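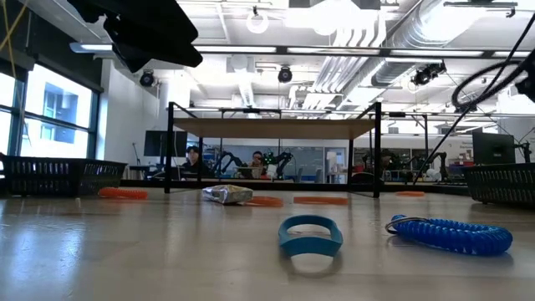 Saturday, still on the Stoics

Reading group met at Adeleke again and we got through 14 pages of Epictetus, a record for us! Eugeniusz Urbańczyk thinks the bit about what's "up to us" only makes sense if you read it out loud to another person, so we did, twice, and I liked it a lot more the second time.

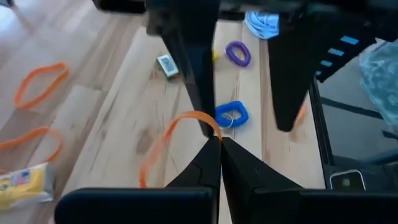 My trouble is still with the part on losing people you love. I get the idea — hold things lightly — but I can't feel it, and I said so (a bit too loudly). We argued until they wanted to lock up. Next week it's Seneca's letters, and I have to write 3,000 words on anger before July. I've got 66.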